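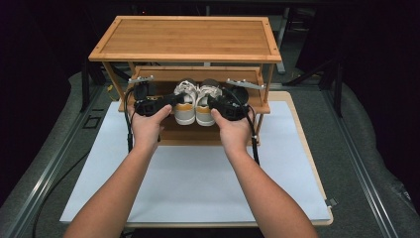 A Life of Gøran Tangen, Finished at Last

1/21/19

I finished Ifor Kemeys's biography of Gøran Tangen last night. It's called Ekum, after the village where Tangen grew up, and it runs to 321 pages before the notes. I had it out from the library and renewed it twice.

Tangen was a stage actor who became a theater manager, and for most of his working life he ran the Retivari, a repertory house with 11 productions a season. If you've heard of him at all, it's probably for the court case over the building. Kemeys gets that out of the way early, in one chapter, and I was glad. The case has been written up before and I didn't need it again.

What he does well is the touring years. Kemeys had access to the letters Tangen wrote to his sister, close to weekly when he was on the road, and he quotes them at length. They're mostly about money, trains and food. In one he complains for two pages about a landlady who charged for hot water. In another he explains how he cut the third act of a play on the afternoon of the opening, and you can tell he was frightened.

The middle of the book is slower. There are 100 pages on the Retivari's finances, and I skimmed a good part of them. Kemeys prints whole tables of ticket sales. A thousand seats would have been different, but this was a small house, and I didn't need to know what the balcony took in every March. 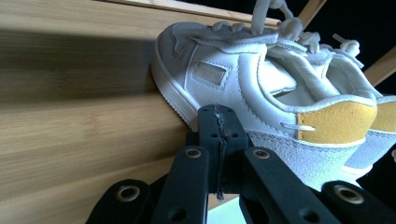 White pair, mustard heels.

He met Tangen only in the last years, when the old man was living with his daughter and had mostly stopped giving interviews. Those chapters are told in the first person, and some readers may not like the change. I did. Tangen corrects him a lot. He says the family story about the fire is wrong, and Kemeys leaves both versions in and doesn't choose between them.

I would have liked more on the first marriage, which gets four paragraphs. The photo section is also thin, and two of the captions seem to be swapped. The index is good.

If you want one book on Tangen, I'd pick this one. Start with chapter three if the childhood material drags for you, and go back to it later. My copy goes back to the library tomorrow, and there was one hold on it when I checked.

Next up is a short memoir called Ifans, by a set painter. I've read the first chapter and so far it's all about mixing glue.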